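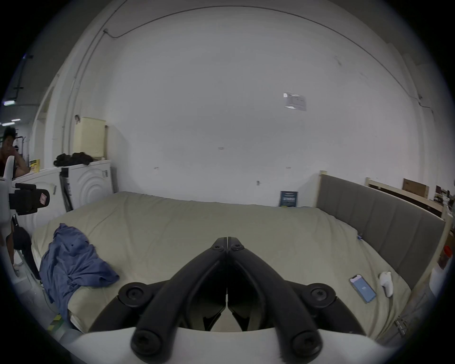

Ticket 1382 - Cancelled leg still showing as confirmed, refund stuck in "pending review"
Opened by: me (customer)
Assigned to: Pankaj Katiyar, Cernness Travel Support
Status: Open, then Closed, then Open again

January 31, 2019

Hi there! I'm opening this one fresh because my last ticket got closed on me while I was waiting for someone to write back. I'll put everything in one spot and keep adding to it as I go.

I booked a return trip through your site, Calgary to Halifax with a connection in Toronto both ways. The airline dropped the connecting flight home (seasonal schedule change, fair enough, it happens) and sent me an email saying I could take a later one or get my money back for that leg. I chose the money back and booked myself a seat on somebody else's flight. Your site still shows the cancelled leg as CONFIRMED with a nice green tick beside it, and the refund of $198 says "pending review". It has said that for 17 days.

What I've tried so far:

Logged out and back in. Same thing.

Cleared the cookies, tried a different browser, tried my phone. The phone app shows the leg as cancelled but has no refund on it at all, so now I've got two versions of the same booking.

Rang the airline. The woman there was lovely and said their side shows the leg cancelled and the money released to the agent, meaning you folks. She gave me a release code, which I've typed into the "additional reference" box on the form. The box only takes eight characters and the code has eleven, so you've got the front part of it.

Used the Singhal chat helper on your help page. It asked for my booking number, told me my flight was on time, and wished me a pleasant trip. I asked again and it offered me a hotel.

Update, same afternoon

Pankaj wrote back, thanks for that, quick! He asked me to open the itinerary, click "Manage", then "Resync with carrier". I don't have a Resync button. I have Manage, and under it I have Seats, Bags, Meals and a greyed-out Change. I've sent a screenshot by email because the uploader on this page keeps spitting it back with error 200, and I always thought 200 was the good one?

He also asked if I'd booked with points. No, straight onto my Visa, the same card the whole way through.

Update, later

Okay, progress of a sort. Pankaj says bookings made before September are on the old system (Osa) and anything since is on the new one (Laser), and mine is sitting in both. I made the booking in the summer but added a checked bag in the fall, and adding the bag copied the whole trip across. So the cancellation notice went to the Laser copy and the refund request went to the Osa copy, and neither one can see the other. That explains the app and the website disagreeing, at least. I'd been starting to think I'd clicked something dumb.

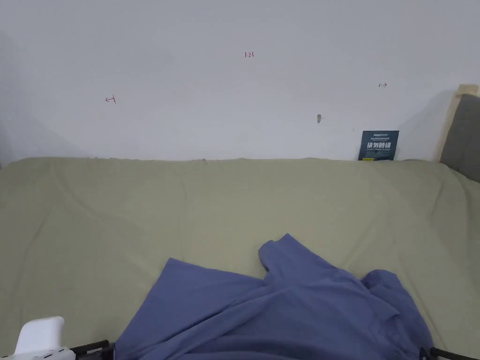 He wanted me to remove the bag to see if that would collapse the two copies into one. I said I'd rather not, seeing as I paid for the bag on the outbound and I do need it - half of what I'm bringing is my sister's winter stuff. He agreed to leave it alone and do a manual merge at his end, and told me not to touch the booking while he did it.

Ticket went to Closed about ten minutes after that. I hadn't touched a thing, I swear! I hit Reopen and got a survey asking how satisfied I was with the resolution. I filled it in politely.

Update, evening

Reopened by Pankaj, who says the merge closes any ticket attached to the old copy and he should have warned me. No harm done. Where we are now:

The website shows the Toronto to Calgary leg as cancelled. Hooray.

The app shows the same.

The outbound flights are still there, with my seats and the bag. I checked those twice and then rang the airline to check them again, and they have me down for both.

The refund has gone from "pending review" to "submitted". Pankaj has the full release code now from my email and says it can take up to ten business days to land on the card.

Two questions I'd still like answered before this gets closed for good, please:

1. If I add anything else to the trip, will it make another copy? I was going to pick a meal on the way out but I'm a bit scared to press it now.

2. The return fare had an airport improvement fee in it for Toronto, and the refund amount hasn't changed to include it. Does that come separately, or do I have to ask the airport, or the airline, or you?

I'll leave the booking alone until I hear back. Email is better than phone for me, I'm on shift most mornings.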